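KESTAVNESS STUDENTS TO ENTER TISSUE EVENT AT NILLUNAR CUP

12/02/2024 – The Kestavness robotics club will compete in household tasks at this year's Nillunar Cup, having spent much of the fall on tissues. Members demonstrate each task with hand-held grippers, and their robot, Ledusier, is expected to learn from the results.

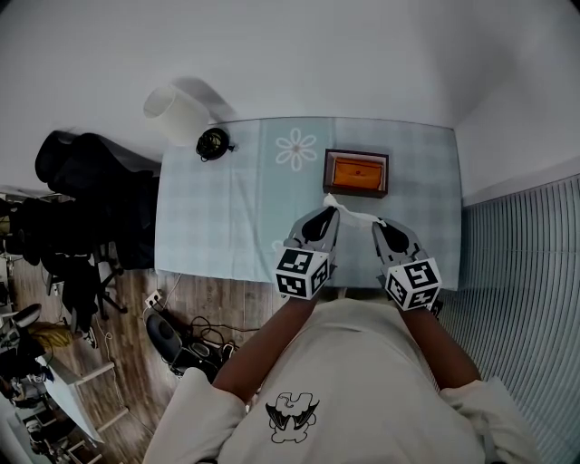
The club has logged 1,718 demonstrations since October and gone through almost 1,000 tissues. "We asked for a budget line for sensors," said team captain Kristýna Ondrejka. "We got one for stationery."

Press contact: Dalibor Kováčik, Kestavness robotics club.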